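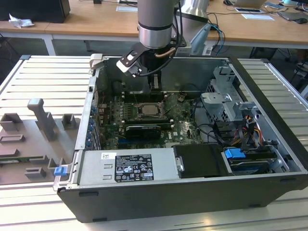 Board index > Shop floor > Repair and refurbishing
Topic: The arm on our bench, six months later

kostine_bench
Posted: Thursday, March 4, 2021

Hello everybody. I was reading here for a long time but this is my first topic, so please excuse my English, it is my third language.

I work in a refurbishing shop in Kornstead. We receive old office computers from companies, we open them, test the parts, and what is good goes back to be sold. Since September we have a robot arm at one of the benches. It works on desktop towers that are lying on the side with the panel off. It takes out memory and expansion cards and puts them in the printed holders on the table. The drives and the power supply are still done by a person.

Before the arm, the four of us each did a complete machine, from the first screw to the last test. Now one person prepares the towers for the arm, and the others take what comes from it. My wrists are better, I must say this first. Pulling cards all day was bad for my hands, and I do not miss it.

But the day feels different. When I opened a tower myself, I noticed many small things: a smell, a capacitor with a round top, a screw that somebody forced. Now I see a part in a holder and I don't know the machine it came from unless I look at the list. I would like to know how it is in other shops. Did your work become better or only different?

tondance
Posted: same day

Welcome! Your English is fine.

We got ours two years ago and I had the same feeling in the first months. What helped was to rotate. One week you prepare, next week you test, and so on. If the same person always prepares the towers, this person becomes a helper of the machine and starts to look for another job. We lost a good colleague this way before we changed it.

old_solder
Posted: same day

Sorry, but I don't see the sense of it for desktops. Every manufacturer puts the latch in another place. I can empty a tower faster than you can program the arm for it. How many different models do you get in one week?

kostine_bench
Posted: same day

@old_solder For mixed lots you are right, and we do those by hand still. But when a company sends us 400 towers of the same type, it is another story. The last big lot was like this. The arm is slower than me on one machine, but it does not become tired after lunch.

With small lots we had some quarrel about it. Our manager, Setareh Nazari, wanted at first that everything goes through the arm. After 3 weeks she agreed that we decide at the bench.

old_solder
Posted: same day

OK, for one big lot I can accept it. But then my question is what happened with the hours. In my old company they said "nobody will lose the job" and it was true on paper. They only did not replace the people who left.

g_egilsson
Posted: next day

I will disagree a little with old_solder. I am Gunnlaugur Egilsson, some of you know me from the test software topics. In our shop the hours went to testing. Before, we threw away many boards with a small fault because there was no time to look. Now two of my colleagues do board repair, and they learned it during paid hours. It was necessary to ask for this in writing, before the arm was installed. After the installation it is much harder to get something.

To kostine_bench: about the machine you don't see anymore. Ask that the person who prepares the tower can write a free comment on the list, one line is enough. "Smells burnt", "screw forced", "much dust". We have it and the testers read it.

tondance
Posted: next day

+1 for the comment line. Ours is only a menu with fixed reasons and it is useless, everybody chooses "other".

karabulut_73
Posted: next day

Question about CPUs. Do you let the arm do the sockets? We tried and stopped. One bent pin and the board is finished, and then there is a long discussion about who pays – the operator or the supplier.

kostine_bench
Posted: next day

@karabulut_73 No, we take the CPU by hand. I don't want the discussion you describe.

@g_egilsson Thank you, this is a very practical idea. I spoke with Setareh this morning and she will add the field to the list. About training she said "maybe after summer". I will send her an email, so it is in writing as you advise.

old_solder
Posted: next day

Put a date in this email. "After summer" is not a date.

kostine_bench
Posted: next day

Yes, I changed it now. I wrote September.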